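Jovelwood open day: a long drive for a short look

I should say up front that I don't trust open days. A business that makes something well doesn't usually need balloons on the gate. But we've been thinking about a new kitchen floor for longer than I care to admit, the Jovelwood mill was advertising "see your floor before it's a floor", and the drive out past Arnside is a nice one in January if you leave before the heat gets going. We left at seven.

The car park is a paddock. A man in a fluoro vest waved us into the far corner although the near corner was half empty, and from there you walk back along the haul road to the office. The office was where they took your name, phone number and email. I asked what the email was for and was told "updates". I gave them the old address.

Tours ran every half hour in groups of 22. Ours had to wait for the one ahead to come out, so we stood under a shade sail and read the boards. The boards are all about history: a family, a bullock team, a fire, a bigger shed. There is one about sustainability that uses the word eleven times by my count and never says which forests the logs come from. I asked our guide about that later. The answer was "local and regional suppliers", and when I asked how regional, we moved on to ear protection.

The mill itself I liked, and I'll give them that without grumbling. You go up a steel stair to a walkway over the green mill, where the logs come in, and the noise comes up through your boots. The headrig takes a slab off a log in less time than it takes to read this sentence. The guide said they put through 1,600 boards on a good shift. I would've liked to know what a bad shift looks like, and how often they get one. Still, the sawyer in the glass booth had a calm way of turning each log to find its best face, and I could have watched that for an hour. We got four minutes.

Next are the kilns. There are 4 of them, big steel rooms with doors like a cold store, and only one was running. Drying is the part I had come to hear about. Anyone who has lived with a floor that cupped in its second summer knows the drying is where the money goes, or where it doesn't. The guide told us every pack is brought down to "the right moisture content". I asked what that was. "Depends on the species." Fair enough, but the sign on the wall had a chart of it, species by species, and we were walked past before I could get my glasses on.

After that you're in the showroom, and the pace changes completely. We had been hurried through everything up to that point. In the showroom there was all the time in the world, plus a sausage.

The product they're pushing this year is called Sistora. It's a thin hardwood layer over a core, clicked together, and from what I could see it's a decent thing of its type. What bothered me is that the whole tour had been about solid boards - big logs, big saws, the smell of it - and the floor they wanted to sell us is not made in that mill. I asked where it is made. The salesperson said it was finished to Jovelwood's specification by a partner called Dewan. I asked where Dewan was. "Overseas, but we work very closely with them." There's nothing wrong with that. Plenty of good things come from overseas. I just think it belongs on one of the boards outside.

Price: 710 dollars for what they call a starter pack, which covers a small room, underlay not included, laying not included. Solid boards were "price on application". I applied, on a form, and as of writing have had two updates and no price.

The finish is where I got stuck. All the samples had the same warm orange tone under the showroom lights, and every one of them looked lovely. It's a colour that does well near a window too, up to a point. On a big surface you get pale streaks wherever the light lands, and plenty of people wouldn't care, but in a kitchen that faces west you'd be looking at them every afternoon.

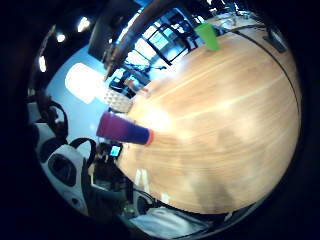

A reader, Arnside local, writes that I've been too hard on the place: the solid boards are as good as they ever were, she's had hers down through three wet summers without a gap, and the trick is to ring the mill direct and ask for the yard, never the showroom. She also says they'll sell you seconds by the trailer load if you turn up early with cash and don't mind a knot.

That's useful, and I wish the open day had mentioned the yard at all. I rang. The yard does exist, it opens at six, and the person who answered told me more about moisture content in two minutes than I got on the whole tour. Ask for the drying record for your pack and they'll print it, apparently.

For anyone going to the next one: wear closed shoes, as they do turn people away at the stair. Bring your own water. The toilets are behind the office and there was a queue by ten. Kids have to be tall enough for the walkway rail, and the measuring stick is at the top of the paddock, so check before you do the walk. The sausages are free but the onions ran out.

We still haven't picked a floor.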